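Home | Manuals | Visitor Days | Contact

Praltell Folding Station: Set-up Guide for Hosts
Section 9. Preparing a demonstration for visitors

Print this page | E-mail this page

This section is for the person who prepares the folding station for an open day or for a visit by a customer. It supposes that the station is already installed and that you have read Section 2 (Safety and stop buttons). For a normal working day without visitors, use Section 5.

9.1 The day before

1. Choose the garments. Pants with an elastic waistband are good for a demonstration, but they are thicker at the waist when folded, so please set the garment type to "Waist, gathered" in the menu. With the type "Flat" the arm will go too low.

2. Fold each garment one time by hand and open it again. New clothes from the package keep their old creases and the fold can come out crooked.

3. Wipe the tabletop with a dry cloth. Do not use spray.

4. Run the full program 2 times without a garment, then one time with a garment. Write the result in the station log, also when all is good.

5. Check that the visitor line is on the floor. It must be 1470 mm from the front side of the table. The tape loses its hold after some weeks, so look at the corners.

Note: At the Killov site the floor is painted, and the tape does not stay on it. Use the short posts with the belt.

9.2 On the day

1. Switch on the station at least 36 minutes before the first group. The arm needs to reach its working temperature. If you start sooner, the first folds may be a little off to the left.

2. Set the speed to "Visitor". Do not change the speed while people stand at the line.

3. Put the garment on the table with the waist to the right, as seen from the side of the robot. It does not need to lie straight.

4. Tell the visitors what will happen before you press Start. One or two sentences are enough. Many people expect that the robot is quick, and they should know that a complete program takes about 9 minutes.

5. Press Start and step back behind the line with the group. Keep the hand unit with you all the time.

6. When the program is finished, wait for the green light. Then you may take the garment away and show the fold from near.

CAUTION: Do not reach over the table to correct a sleeve or a leg while the light is yellow. The arm can continue without a signal.

CAUTION: Children must stand in the first row with an adult next to them. The host decides if the group is too large.

9.3 The visitor screen

The screen can show the head camera, the wrist camera, or both. Select "Both" only if the screen is large. For most groups the head camera is easier to follow. The wrist camera does not always give a clear picture, so do not leave it on alone for a long time.

To change the view, hold the View key for two seconds and turn the wheel. The chosen view stays until the station is switched off.

Head camera first, then wrist camera:

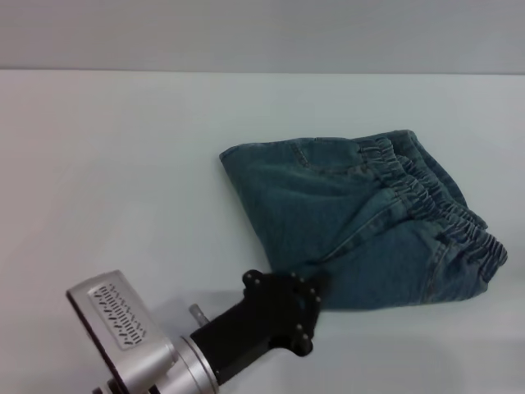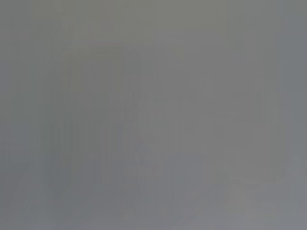 9.4 Remarks from hosts

The host at Maldonado writes that a pause of one minute between two programs is too short when there are questions, and that on the open day in August the second garment was started while half of the group was still talking about the first. Three minutes worked better there. The same host asks that the Start key be locked during the pause. This is possible from the menu: Visitor, Pause, Lock. The lock opens again with the host code.

Next: Section 10. Closing the station after a visit

Related pages
Carnaden open day: plan for the room
Garment types and their settings
Replacing the floor tape
Station log, empty form

Back to top | Previous | Next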